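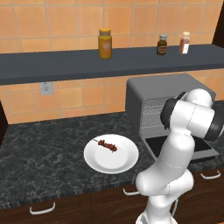
Orange wall tile and a long dark shelf, with a tall jar of something golden left of center.

FOR IMMEDIATE RELEASE

Leltach Opens Entries for Its Small Kitchen Recipe Contest

LELTACH, 4 March 2023 — The Grurkell Cooking Society is inviting home cooks to send in their best recipe for a kitchen in which opening the oven means closing the door to the hall. Entries for the Small Kitchen Recipe Contest are open now to anyone in town, including people with large kitchens, who are asked to be gracious about it.

Last year's contest drew 785 recipes, of which 35 were for banana bread. Banana bread remains eligible. The judges have requested only that it arrive with a new idea in it.

"We had a very good lentil soup win last time, and we heard about it all through February from the casserole people," said Sulastri Teoh, who chairs the judging. "They are welcome to try again — they have certainly told us they will."

The winner receives $1,000 and a set of Lumenta saucepans. The runner-up receives one Lumenta saucepan. Finalists will cook for the public at Piston Hall, where the wiring has been improved and two kettles may now be run at once.

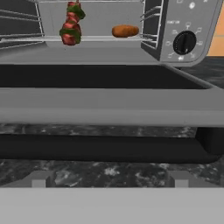
How to Enter

Recipes must serve four, use one oven or two burners, and fit on a single page. Handwritten entries are accepted if a stranger can read them. "Season to taste" may appear once.

Entry forms are available at the Piston Hall front desk and the Leltach library. There is no entry fee.

Press contact: Sulastri Teoh, Grurkell Cooking Society, Piston Hall, Leltach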